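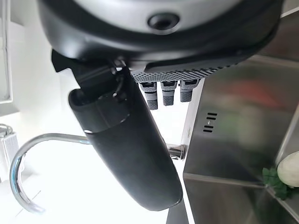
How long should a family keep its household tax papers? Four years covers most ordinary returns, according to Manuela Vitale, and anything tied to the purchase of a home should be kept for as long as the home is owned.

Ms. Vitale directs the records advice service at the Saengthong Community Library, which answered 3,077 written inquiries last year. She met with the newsletter in June to discuss the questions residents bring most often.

"People arrive with a shopping bag and an apology," she said. "The apology is not needed. We start with the oldest envelope and work forward."

The service asks each household to sort its papers by year first and by subject second. Utility bills may be discarded once payment has been confirmed – unless part of the home is used for business, in which case they belong with the return for that year.

Her colleague Efthymia Manolakis handles estates. She advises families to write down where the will is stored and to give that note to two relatives. "A safe deposit box is a poor place for the only copy," Ms. Manolakis said. "The family may have to wait for access."

Appointments last one hour and are free to cardholders. Requests may be left at the second-floor desk.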